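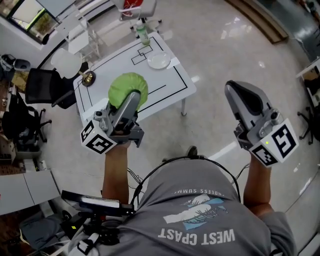
The case for washing up at the table

Most advice on washing up assumes a sink at 900 mm, a drainer to one side and a person who can stand for the length of the job. In the flat-share at Forside, where I managed the shared kitchen for 14 months, one of those assumptions failed every evening. The sink was occupied. My argument is that lightly used plates should be cleaned where they were used, with a sponge and a small amount of detergent, and that the sink should be kept for pans and for rinsing.

The usual objection is hygiene. Ekene Etim, who ran the kitchen before me, held that a plate cleaned away from running water is not a clean plate. She is right about the rinse. A detergent film left on glazed ware will hold grease and can be tasted. The wiping stage, however, does not need running water. It needs contact, pressure and a surfactant, and all three are available at any flat surface that will not suffer from a few drips. The plates can then go to the sink as a stack and be rinsed in one operation.

The choice of sponge matters more than the choice of liquid. A round sponge suits a round plate. Its edge follows the curve of the rim, and there are no corners to fold under when it is turned. Rectangular sponges are cheaper to cut from sheet and pack better in a carton, and I suspect those two facts explain their dominance. They also wear at the corners first, after which the user holds a worse version of a round sponge. The one sold by Prernard has a firm core and keeps its shape for several weeks. The one from Zamoder is softer and holds too much water for table work.

The liquid should be in a clear bottle. An opaque bottle is always thought to be half full until it is empty. With a clear one the level can be read from across the room, and the replacement can be bought in time. I would also dilute it. We used one part detergent to four parts water in a 400 ml bottle and recorded no increase in plates sent back. Undiluted liquid mostly ends up in the rinse, where it costs time and water.

The surface needs some thought. A pale, smooth top shows residue and can be wiped dry in one pass. Plates should be set down on paper or a cloth, so that the foot ring does not skate when pressure is applied. A fixed place for each item is worth having as well. Ikechukwu Nwosu objected to this on the grounds that adults know where they left the sponge, and I have a log of 206 evenings which suggests otherwise.

Lighting is usually neglected. Grease on white ware is seen by its reflection, and a ceiling fitting directly overhead gives a poor one. A small lamp standing at the edge of the table throws light across the plate, and smears that were missed become plain when it is tilted.

The method has limits. It does not suit baked-on starch, egg, or anything with a narrow neck. It fails when the table is also needed for eating, as ours was in August, when the Tannous contract brought in extra lodgers. For ordinary plates it remains the better arrangement, and I have kept it in my own flat, where the sink is free all evening.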